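Getting the race suit clean (and other garage jobs between rounds)

Posted 30/12/2020

The trailer's unloaded, the car's up on stands and there's a pile of gear by the laundry door that smells like fuel and hot brakes. I love this bit of the season! A few quiet evenings and everything is fresh again, and most of it costs next to nothing.

Start with the suit. Check the care label first, as some makers want dry cleaning only. If yours can be washed, do up the zips, turn it inside out and run it cold on gentle with a mild liquid detergent. No bleach and no fabric softener, ever. Hang it in the shade and keep it out of the dryer. My old Plonetti suit has been done this way since I started racing and the colour is still terrific.

Fireproof underwear gets the same treatment – just put it in a mesh bag so the cuffs don't snag. 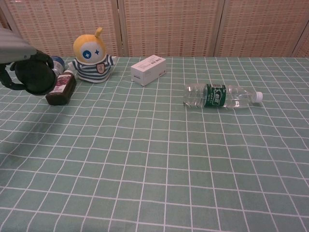

Helmet next. Pull out the cheek pads if they unclip, then hand wash them in lukewarm water with a squirt of baby shampoo. Squeeze, don't wring. They take ages to dry in winter, so I sit mine in front of a fan overnight. For the visor, lay a wet microfibre cloth over the bugs for ten minutes and they'll wipe straight off. Please don't scrub!

Gloves: wear them into a basin of soapy water and wash your hands. Works a treat on washable ones, but suede palms will go stiff, so work them with your fingers as they dry.

Now the toolbox. I line every drawer with non-slip matting and trace around each spanner in paint pen, and after the August round at Hiritz I didn't have a single socket to hunt for. Wipe the torque wrench down and wind it back to its lowest setting before you put it away.

Wheel nuts go in an old ice cream tub with a lid, labelled with the car number (ours is 71). Tyre pressures and settings go in a cheap exercise book that lives in the top drawer – pencil only, pens give up when the page is damp.

Last one: brake dust on tyre trolleys and jacks comes off with warm water, dish soap and an old paintbrush. Rinse, dry, and put a drop of oil on the castors.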